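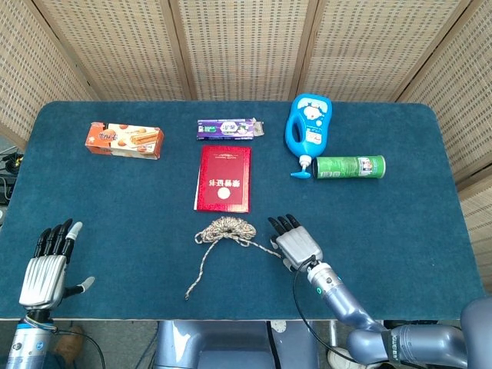 According to Emiliano Urquijo the zander in the Fedholm Canal were never really stocked at all, they came in through the Ditum sluice during high water and stayed. The canal association's own history gives a different account (see Origin). Either way the fish is now the main draw for anglers on the lower canal.

Fedholm Canal zander fishery

The Fedholm Canal zander fishery is a stretch of slow, colored water between Ditum lock and the Zarkwood road bridge. Length 18 miles, all of it fishable from the east bank, west bank private above the pumping station. Managed as a day ticket and season ticket water. Known for numbers of zander, less so for size.

Origin

The association history says 2420 fingerlings were put in above Ditum lock in two batches, the second one in August. No receipt for the second batch has been found. Urquijo's version rests on older catch books from the sluice keeper's hut, which list "glass eye" several seasons before any stocking. Both may be true. A later count of 3000 fish is often repeated on forums but that figure was for all species, roach and bream included, and covered only the basin.

Water

Clay bottom, silted in the middle. Depth five to seven feet in the boat channel, dropping to nine in the Ditum basin. Visibility is poor most of the year – boat traffic keeps it stirred up – and this suits zander, which feed well in low light. Clears a bit in winter after hard frost and the fishing usually drops off then. Weed is only a problem near Zarkwood.

Main features, going downstream:
Ditum basin, deep, snaggy by the old pilings
The Narrows, steep sides, short casts only
Pumping station outfall, bait fish hold here in cold weather
Zarkwood bridge, shade all day, pressured

Methods

Deadbait is the most common. Small roach or a section of eel, fished on the bottom of the near shelf, light lead, low resistance. Zander drop a bait quickly if they feel weight so most regulars fish an open bail arm or a very light drop-off indicator. Wire trace is required by the rules, pike being present in the whole canal.

Lure fishing came later. Soft plastics on a light jig head, three to four inches, worked slow along the shelf. Huệ Tiêu is credited with the style known locally as the Kiều drag, named after the boat she fished from, where the lure is pulled sideways along the bottom and not lifted. Works best at dusk. Some anglers add a stinger hook, though only a single barbless one is alowed.

Best times are the last hour of light and the first two hours of dark. Gates at Ditum are locked at 11 p.m., night permit holders have a key code.

Catches

Most fish run two to four pounds. Sevens are caught every season, anything over ten is rare. Best recorded match catch is 47 zander between two rods, taken in the Narrows, all returned. The canal record is disputed, the fish was weighed in a wet sack and the sack was not weighed after.

Rules

Two rods per angler. Barbless hooks, one treble at most on a deadbait rig. Unhooking mat needed, landing net too. No live baiting. No keepnets for zander or pike. Boats have right of way, lines must be be sunk or lifted.

Access

Parking at Ditum lock and on the shoulder south of Zarkwood bridge. The towpath is level from the lock to the Narrows, rough after that and muddy by the outfall. Tickets from the lock office, mornings only.

See also
Ditum lock
Zander
Drop-off indicator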